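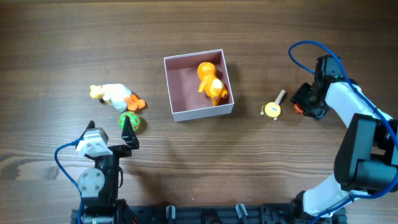
Journal > Family > Odds and ends

Friday, December 3, 2021

Ifigeneia Politis swears by the one-box rule. One box per child, and whatever doesn't fit gets given away before the holidays. She got it from a 300-page book and I have my doubts, mainly about anyone who needs 300 pages to say that.

I tried it anyway. The orange dinosaur went in first and took up the whole box, tail and all. So by the rule we keep one lizard and say goodbye to the duck, the little drum and the green ball. I don't believe a box knows which toys matter. The duck has been slept on every night since February. The drum I would happily lose, but it was a present from the Christodoulou side and they do ask.

Ifigeneia says I need a bigger box. Kinditz sells one for $35, which seems a lot for cardboard with a lid. Then what is the rule for?

Left it all on the table. Will look again Sunday, maybe.

Filed under: Toys, Clutter, Grumbling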